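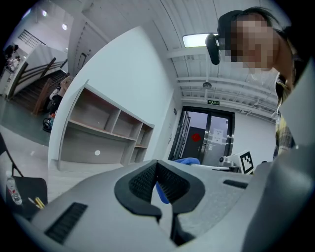 Shelves First: Storage and Sound in the Julley Room
Group project report, spaces module
Nam-gil Hong, Reet Navickas, Josué Sales
Supervisor: Deividas Rozīte

1. What we were asked to do

Make a plan for the main room at Julley so people will put things away in it. That was the whole brief more or less. Total budget $2,250, furniture and fabric together, delivery included. We had until the end of March. The building is run by Alcides Falcão and he gave us two rules, no drilling into the tall wall and nothing stored on the stairs.

We split it up. Josué did measuring and the drawings, Reet did fabrics, Nam-gil did the survey and most of this writing (sorry).

2. The survey

30 people answered. Everyone who has a key got the form, plus a couple of people who only come for evening sessions. Main complaints:

Don't know where anything goes.
Echo. People said they have to repeat themselves.
Bags end up on the floor by the stairs.
Shelves look "like they belong to somebody else", this came up more than once in slightly different words.

The last one surprised us and kind of became the project. We had assumed there wasnt enough storage. Question 4 was badly worded (we asked if storage was "adequate and attractive", which is two questions) so we left those answers out.

3. The shelving 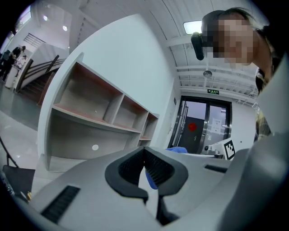
We went in wanting to replace the unit and came out wanting to keep it. Josué priced a new one from Purketti and it would have eaten most of the money before we bought a single bin. The old one is also not bad looking. The white with the reddish-brown wood of the cubbies is the warmest thing against that white wall, and with all the compartments empty you get to see the color properly. The staircase behind has dark treads and a dark metal handrail, so we took our bin color from there. Charcoal bins, plain fronts, labels on the top edge.

Plan for the unit:

Small cubbies: hand tools, tape, chargers. One kind of thing per cubby, no mixed ones.
Long open shelf: anything in use that week. Gets cleared Friday... or whatever day they pick, Alcides wants to decide.
Floor in front: stays clear. Josué drew a strip 900 mm deep with low tape marks at the corners.

We thought about doors. Reet made cardboard ones and held them up and it was worse, the whole thing turned into a white block. Dropped it. We also dropped the idea of moving the unit closer to the stairs, it would make a nice bag spot but then people coming down meet people bending over.

Bags get a separate bench instead. Gornar has one with a lower rack that fits on the drawing. Drawing 2 in the appendix, ignore the arrow that says "coats", that is from an older version.

4. Sound and fabric
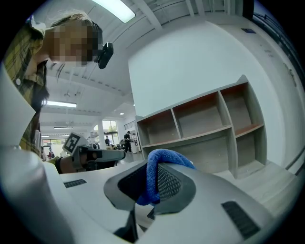

Hard surfaces are most of the echo problem as far as we can tell. We did a clap test and recorded it on a phone, standing in the same spots each time, which is not real acoustics but it let us compare. Reet argued for textured fabric over flat felt from the start, partly for looks. Knits won her over. Something like the blue one, with that bumpy looped surface, drapes in soft folds and the texture makes small shadows even in a single flat color. And the wall is so tall and so white next to the shelves that a strong royal blue would hold up there, a beige would just vanish. Nam-gil wanted green and was outvoted.

No drilling means the panels have to hang off a free standing rail. Žukauskas sells them in sections. We allowed for three sections, knit fabric clipped on so it can come off for washing. One open issue: knits stretch under their own weight. Reet hung a sample at home for a week and the bottom edge dipped in the middle. A cotton tape sewn along the top and bottom hems should help but we ran out of time to test that.

We can't say how much the fabric will lower the echo. The clap recordings with blankets sounded shorter to all of us but we knew which was which when we listened, so don't put much weight on it.

5. Money

Bench, rail and bins come to some $2,250 with delivery, so right at the limit, and the fabric price was still moving when we wrote this. If it goes over, cut the rail to two sections. The bins should stay in, they do more for the room than anything else on the list.

6. What went wrong

Measured the unit twice and got different depths, turned out one was with the skirting. Fixed in drawing 3 but not in drawing 1.
Started the survey too late.
Should of asked Alcides about the wall before designing wall hooks for two days.

7. Next

Alcides is happy to try the labels and tape first, with whatever bins are around, and buy the rest later. We agreed to come back and repeat the survey with question 4 split in two. Reet still has the fabric samples if anyone in the next group wants them.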